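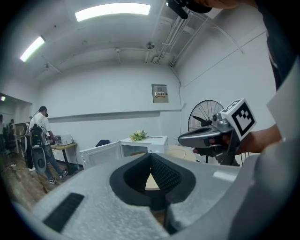
Home Feed Threads Saved Log in

Sirkka Lahtinen
July · 2 min read

We've had the long room at Nurmi since spring and I keep getting asked what it's like to work in. Short thread.

Rent is 344 a month for our share. That covers power and heat. Internet is extra and we split it with Bunditz downstairs.

White walls, white ceiling, pipes out in the open. I wanted to box the pipes in. Seija Mustonen got a price of 2594 for the job and we dropped the idea the same afternoon.

I don't mind them now. If something leaks, at least we'll see where.

Lighting is mostly fluorescent tubes. They're bright enough to read small print by at 9 p.m. They also make everybody look like they have the flu.

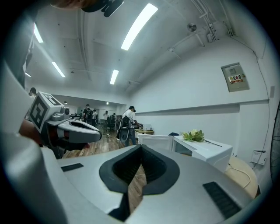

The long room at Nurmi, lights on.

Spent 217 on desk lamps from Brastness so we can leave the tubes off in the evening. Two of us use them. The rest still hit the wall switch on the way in.

No air conditioning. We get by on a black standing fan, and you learn to put something heavy on your papers.

Sound is the weak point. Hard walls, so phone calls carry the whole length of the room. We take long ones in the stairwell.

Next job is paint. The walls are scuffed at chair height. Seija wants to keep them white and I'd like a pale green on one side.

We're moving the desks on Saturday to get at the walls. If you have a key and a free morning, come at 10. Bring gloves.

Home About Archive Contact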